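Notebook - sim team, Batus kitchen task
January 21, 2021

Good session! Long one, so I'm writing it up while I still remember which fix did what.

Picked up at the grasp planner. Byung-chul had merged the new base controller overnight and the first run of the afternoon went straight through to the cabinet without me touching anything. I had the log open ready to complain and there was nothing to complain about. The old controller used to overshoot the pre-grasp pose and then creep back, and that creeping ate most of our time budget. Gone now. The judges score on time as well as completion, so this is real points for us.

Seeds: we are now on the full randomised set, 457 kitchens, everything shuffled - layout, wall and floor textures, colours, clutter on the counters. Kipchumba built the sampler and he has a cruel sense of colour, which is exactly what we want. If the handle detector can cope with his floors it can cope with whatever the organisers throw at us. Detector weights are the ones from checkpoint 2682, same as Tuesday.

Cabinet door, reach stage. I paused a few seeds partway to look at what the head view gives the detector. This one I'm keeping for the club talk.

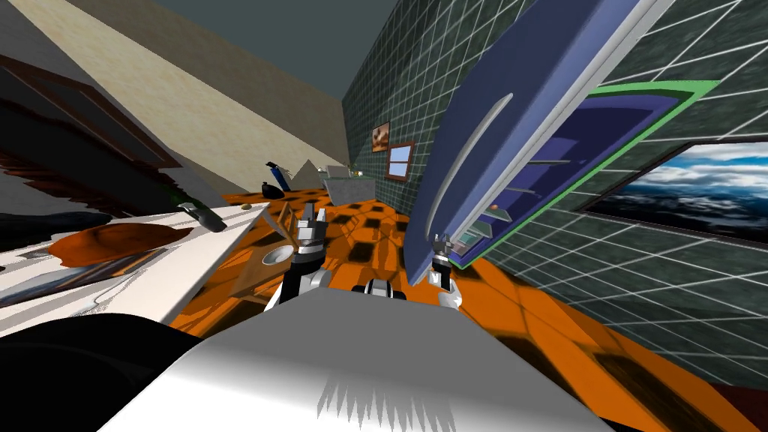
Head view, blue door open, both grippers up. Note the tilt.

The tilt is what I want to talk to Erick about. We've been training mostly on views that are close to level, and with the room slanted this much the handle on the open door sits at an angle the detector has hardly met. Two options:

- rotate the view back to level before it goes to the detector (easy, but we lose the corners)
- add roll to the training views and let it learn (slower, but I like it more)

Jabari votes for the second. I do too, though I'd like to try the first tonight anyway as it's maybe ten lines of code and gives us something to compare with.

Other thing from the same pause: there's a jagged pale fringe along the robot's own body near the bottom. I'd guess two surfaces in our shell model sitting on top of each other, but I haven't opened the mesh yet. Should be harmless for the detector. Still, Kiprono is masking out the robot's body using that same shell, so he needs to know before he trusts his mask edges.

Ran 40 seeds in a batch while we ate. Failures: 5. I replayed them all:

- three were the base stopping too close, so the door had no room to swing
- one lost the handle halfway through the pull and never found it again
- one I can't explain, the arm simply waited until the timeout

I am very pleased with that! Back in August we were celebrating if the door opened at all, and Jabari still has the cake photo.

For the stopping distance, Byung-chul thinks we should work it out from the door width instead of using a fixed number. Agreed. He'll do it on his branch, please don't edit the fixed value on main in the meantime (Kipchumba, I'm looking at you).

To do
- level-view test, tonight, me
- roll in training views, Jabari and Erick
- look at shell mesh, me, then tell Kiprono
- stopping distance from door width, Byung-chul
- replay the timeout seed with full joint logging
- back up the batch logs, the lab drive is nearly full again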